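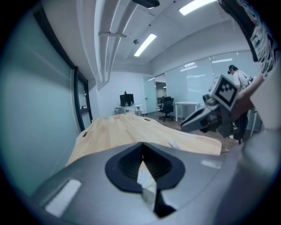 How often should the finish on a solid wood tabletop be renewed?

Ramanauskas recommends a fresh coat of oil every 3 months for tables in daily use.

Plamstead Tabletop Oil
Item 1687
Size: 1000 ml

Plamstead Tabletop Oil is intended for unpainted indoor wood — dining tables, desks and work surfaces. Apply a thin coat with a clean cloth, following the grain, and wipe off the excess after 20 minutes. Allow the surface to dry overnight before use.

Oil-soaked cloths may ignite on their own. Lay them flat outdoors to dry before disposal.

Also available: Uda Wood Soap, item 527.
Trade orders: Visitación Figueroa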